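Dokance finally came through Velldale and I am still humming
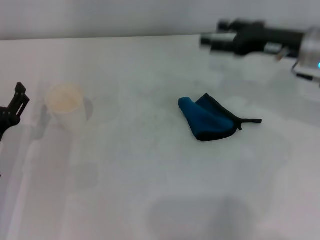
Blue cloth and a paper cup.

If you have read this blog for any length of time you know I have been going on about Dokance since their second EP, the one with the scratchy acoustic songs and the drum machine that sounds like someone knocking on a radiator. I have played them for my coworkers. I have played them for my dentist. And for all those years they never came any closer than a five-hour drive, until February, when they played the Farina and I was standing close enough to the stage to read the set list upside down!

The Farina used to be a furniture showroom, and it still has the big front windows, so when you walk up the hill you can see the back of the merch table from the street. It holds 729 people. I think every one of them was there. The line went past the bakery and around the corner and people were singing in it, which got a little rough on the high notes but what a way to wait.

The opener was Minoru Koyama, playing alone with a baritone guitar and a loop pedal. I had never heard of him, and I went home and bought everything he has. His trick (it isn't a trick, it's just good playing) is that he builds a loop so slowly you don't notice it's going until he stops and the song keeps moving without him. There was one called "Ferry Money" where he stacked up maybe five vocal parts and then let them drop out one by one. The room went so still I could hear the ice machine behind the bar. His record is only 37 minutes long and I've had it on every morning this week while I get ready for work.

Then Dokance. They walked on with the house lights still half up and went straight into "Skuveo," which is the last song on the new album and a very strange way to start a show. It's seven minutes long! There's no chorus until the very end! But they'd stripped it down to bass and voice for the first half, and when the drums came in the whole floor jumped. I have never heard that song the same way since, and now the album version sounds a little polite to me.

They did 6 songs from the new record and the rest was a walk through the old stuff. I was hoping for "Paper Route" and we got it, faster than on the EP and with a horn part played on a melodica. The keyboard player has started singing more, and she should never stop. Her verse on "Long Division" is the best thing they've done in years, and the harmony under it gave me actual goosebumps.

Sound at the Farina is a mixed bag. Stand to the left and the bass eats everything, so go to the right of the sound desk, close to the pillar, where you get the vocals nice and clear. The drinks line is long but moves. Coat check is cash only, bring some ones. Also the upstairs bathroom is open to everybody and there's never a wait.

A few people have asked about the new album since I wrote up the single, so, quickly: yes, get it. The first side is the easy side, all the hooks are there, and "Window Seat" is the one you'll be singing in the car. The second side took me a while. It's slower and there's a lot of organ, and the first couple of times through I kept drifting off around the fourth track. Give it headphones and a long walk. The vinyl pressing is numbered and mine is 1144, a number that means nothing at all, and I'm ridiculously happy about it.

One complaint, and it's a small one. They didn't play "Harbor Lights" and the guy next to me called for it between every single song. By the encore half the balcony was yelling it too. The singer laughed and played the first two bars on guitar, then went into something else completely, a cover of an old country waltz I couldn't place. If anybody out there was at the show and knows what it was, please leave me a comment. The chorus had a line about a gate and a lantern and I've been searching for it all week.

Koyama is back at the Farina by himself in the spring, early show, doors at 7. I've already got my ticket and I'm trying to talk my sister into coming along.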